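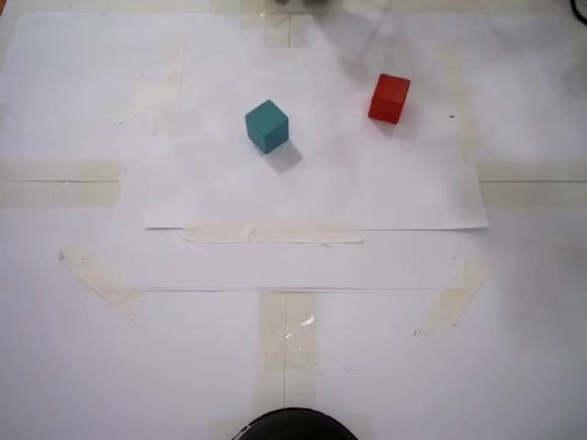
Korkutley users had warned me that the arm would be the easy part and the table would take all month. One of them, posting as Genau, wrote under my last review that any kit arm can pick up a block if you give it a clean surface and steady light, and that I should test for longer than a weekend before handing out a score. Fair enough. I kept the Skarnum gripper kit on the bench in our shared workshop for 30 days before writing this.

The Skarnum is a two-finger gripper sold as a kit for small arms. You get the fingers, a mounting plate, one servo, a bag of screws and a control board the size of a matchbox. Mine went on a secondhand Chiriac arm I had been meaning to use since December. The plate did not line up with the Chiriac's wrist, so I drilled two new holes. If you own the Korkutley arm it should bolt straight on, according to the leaflet. I didn't have one to try.

Assembly took an evening. The instructions are eight pages of drawings with very few words, and the drawing for step 8 shows the left finger the wrong way round. Go by the notch on the part and ignore the drawing. The screws are soft. I rounded off one head and replaced it with one from the workshop drawer.

For testing I went with small blocks on white paper. My bench top is too glossy and the overhead lights bounce off it, which confused the vision software badly. Paper fixed that. Masking tape holds it fine, but press the edges down hard, or a fingertip coming in low will catch the lip and drag the whole sheet. I lost an afternoon to that before I put more tape down. 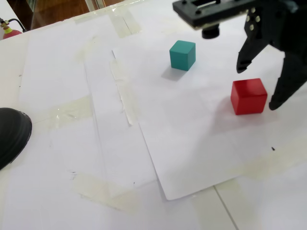

Grip strength is adjustable in software from 1 to 100, and the default is too high for anything you care about. I settled on 35 for the blocks. At that setting it holds without slipping and doesn't chew the corners. Below 20 or so the servo hums and hunts, and that gets old in a room you share with other people.

By the end of the month the counter in the software read nearly 3,000 grip cycles. The fingers still close square. The left one has picked up a little side play that I can feel by hand, though I haven't seen it change a grasp yet. I put a drop of threadlocker on the pivot screws in the second week and would do it on day one next time.

What I didn't like: the servo cable is too short. With the wrist turned all the way over it pulls tight, and I ended up making an extension. The software also forgets its home position every time the board loses power, so the first job of every session is homing it again - a minute or two, but every single time.

It's a decent gripper for light work on a bench. I'd skip it if you need to lift anything heavier than a cup, or if drilling a new plate sounds like a bad evening. I'm keeping mine on the Chiriac.

Comments (3)

benchrat
Did you try rubber pads on the fingertips? I cut some from a bike tube and could drop the grip setting a lot.

Genau
Better, thanks for running it the full month. My cable was short too. The home position thing can be saved from the advanced menu, but you have to do it with the fingers open or it won't stick.

tobinlathe
Same drawing mistake in my leaflet. Built it backwards twice.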